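An Afternoon Watching Lunch Get Built at Clukel

24/07/2020 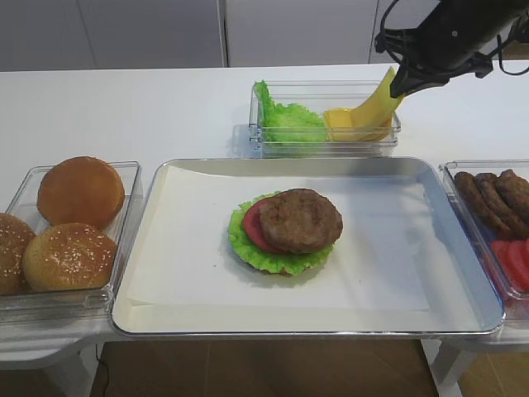

Getting there

Clukel sits at the far end of the Herkton business park, past a tile showroom and a place that rents bounce houses. The bus drops you at the main gate and leaves you with a 15 minute walk and no sidewalk for most of it. I arrived dusty. The open day was listed as running all afternoon, with visitors let through in groups of nine, and my slot came with a sticker that would not stay on my shirt.

The lobby had a coffee machine, a rack of brochures and a screen playing a company film with a great deal of piano in it. We stood two arms' lengths apart and read the brochures. Mine said the building has 600 square meters of lab space. I would guess a good part of that is hallway, as we walked down all of it.

The burger table

The demonstration everybody had come for goes by the name Indivum, and it makes burgers. More exactly, it stacks them. The grilling is done in advance by a human with a pan, who was not on the tour.

The setup was plainer than the piano had led me to expect: a white table, clear containers of ingredients, a metal tray lined with parchment, and a black arm reaching in from one side. By the time I had found a spot with a view, there was already lettuce, tomato and a patty on the parchment, and the gripper was at the back container going after the cheese.

Cheese, our guide told us, is the hard part. A patty has some backbone. A bun can be squeezed a little and forgives you. A slice of cheese clings to the one under it and folds when you pick it up, and the arm has to find the top one by its edge and peel. I saw it come up bent into an arch, with the low end still down by the rest of the stack, and several adults around me held their breath. I was one of them. I have made my own sandwiches for most of my life without an audience and felt, briefly, underappreciated.

Somebody asked how fast it was. The guide said speed was "not what we are optimizing for at this stage," and a boy near the front said his dad could do it faster. His dad looked pleased and then studied the floor.

The talk

After the table we were taken to a meeting room for a 40 minute talk, which had been billed as a short introduction. The useful part came early. The team cares less about burgers than about soft, floppy, slightly different things, and a burger happens to have a lot of them in one place. Lettuce came up often. There was a slide of a single leaf that stayed on screen long enough for me to form an opinion of it.

The rest was about a partnership with Esposito, a catering outfit that would like to try a version of the arm in one of its kitchens. December was mentioned, in the tone people use for months they would prefer not to mention. I asked who cleans the gripper and was told that was a very good question – the speaker then took the next one.

Practical notes

Entry is free, but you have to book. Wear shoes you can stand in, and don't count on a chair before the talk. Photos are allowed at the demonstration table and nowhere else. Children are welcome and ask better questions than the rest of us.

No burgers are served. I had a cereal bar at the bus stop, which I unwrapped and ate without assistance. The last bus back leaves the gate at ten past six.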